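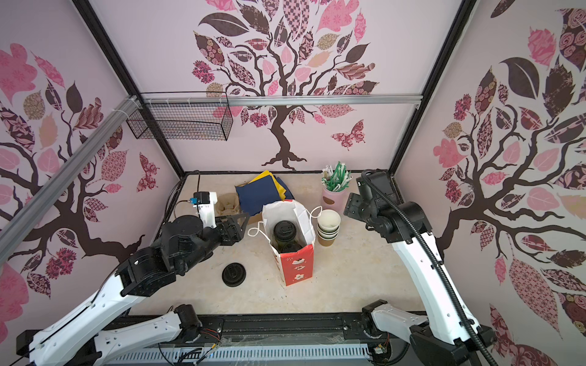
No. 10, p. 2

Wednesday

Woke before the alarm and lay there listening to the rain. It had stopped by the time I got up. Made coffee, ate the last of the bread, and wrote to Naomi Laizer to say I would take the Odley room through the end of the winter. She had been waiting on an answer and I had put it off long enough. The rent goes up a little. I can manage it if I keep the Saturday class.

Bus to Odley was late. Read twelve pages of the library book and didn't take in much of it. The man across the aisle was asleep with a bag of onions on his lap.

Spent the morning on the hallway at the Rotich house. The old paper came off in long strips on the north side and in crumbs on the south side, where somebody had painted over it at least once. Under the paint there was a green stripe, and under that bare plaster with pencil sums on it. I copied the sums into the back of this book. They don't add up to anything I can use, but Caroline Makori likes that kind of thing and I'll see her on the weekend.

Lunch on the back step. Cheese, an apple, the rest of the coffee from the thermos. Wafula Mollel came by to look at the gutters and stayed to talk about his mother, who is out of the hospital and cross with everyone. He thinks she should move in with them. His wife thinks so too. His mother wants to go back to Nosar and have her own kitchen.

Went over the choice of paper again in the afternoon. The owner wants trees. I had steered her toward a small leaf in gray, and she said no, she has lived with gray for years and wants something to look at when she comes down the stairs. Pink, big trees, patterned leaves, a butterfly. I have come around to it. A large print like that is hard on a narrow wall, and I'll lose a lot matching it at the corners, so I've told her to order two extra rolls. She asked if two was enough. I said yes and have been worrying about it since.

Plaster at the foot of the stairs is soft. Cut out the bad part and filled it. It'll want another coat tomorrow and then sanding. My right wrist hurts when I turn it, the same as in October.

Home after dark. Adhiambo Kariuki had left a jar of soup on the mat with no note, but I know her jars. Lentil. I had it with crackers and sat by the heater.

Called Shona Kerr about the ladder. She has lent it to her brother in Wustetti and can't say when it's coming back. I'll have to rent one for the stairwell, which I didn't put in the price.

Paid the phone bill. Washed two shirts and hung them over the tub.

Tomorrow: filler, sandpaper, stamps, call the dentist. Return the library book whether I've finished it or not.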